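Ticket 217 - Coupon payment file rejected, Perklow note series
Status: Open / waiting on bank
Raised by: Chaltu Chala, treasury ops, Jestlow
Assigned: Ferdinand Hollenstein
Period: June 2023

ISSUE
Semi-annual coupon run for the Perklow notes. File went to paying agent 9:10, bounced 9:22. Error 43, "value date outside permitted window". Value date is fine. Checked it twice against the term sheet. 400 holder lines in the file, 64 rejected, rest sitting in pending. Need this out before cut-off or we're technically late on a coupon and I have to ring the trustee, which I'd rather not.

9:40 CC
Resent same file, no changes. Same error, same lines. Flurkus (payment gateway) shows green across the board so no help there.

9:55 FH
Looking. Can you send the reject list as csv, not the pdf. Pdf drops the leading zeros on the account numbers.

10:05 CC
Attached. All 64 are offshore holders. Every domestic one went to pending ok.

10:20 FH
Right, so it's the holiday calendar. Flurkus picks a calendar by holder country and if there isn't one loaded it treats every day as closed. Somebody cleared out the old calendars after the upgrade. Not in the change log that I can find. Asking Wako support for the last good set, they host it.

10:50 FH
Wako want a form filled in. Filled it in. Now they want it signed by a second authoriser. Chaltu can you sign pls, it's in your queue.

10:58 CC
Signed. Also had two holders email already asking where the money is. Told them it's being processed and sent the holding reply. Someone on the noteholder board is saying Jestlow can't pay. The cash has been in the coupon account since yesterday, I have the statement. Comms have the link.

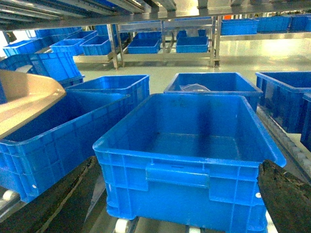
Blue crates, roller conveyor.

11:35 FH
Calendars back from Wako. Loaded to test first. Ran the 64 lines, 64 accepted, no error 43. Loading to live now.

11:50 FH
Live load failed, permisson denied on the calendar folder. Raised with access team as urgent.

12:15 CC
Anything? Cut-off is 2:00 and the agent says no extension.

12:25 FH
Access granted. Calendars live. Please rebuild the file, don't resend the old one, it carries the old reject flags.

12:40 CC
Rebuilt and sent. Rejected lines only, so we don't double pay the pending ones. Total ties to the ledger to the cent.

12:52 CC
Accepted by gateway. No rejects. Waiting on the agent to confirm release.

1:15 FH
Leaving ticket open till the agent confirms in writing. Still to do: find out who cleared the calendars, add a calendar check to the pre-run list, recieve the proper incident number from Wako.

1:20 CC
Agent rang, both batches with their release desk. Written confirmation to follow. Will paste it in when I have it.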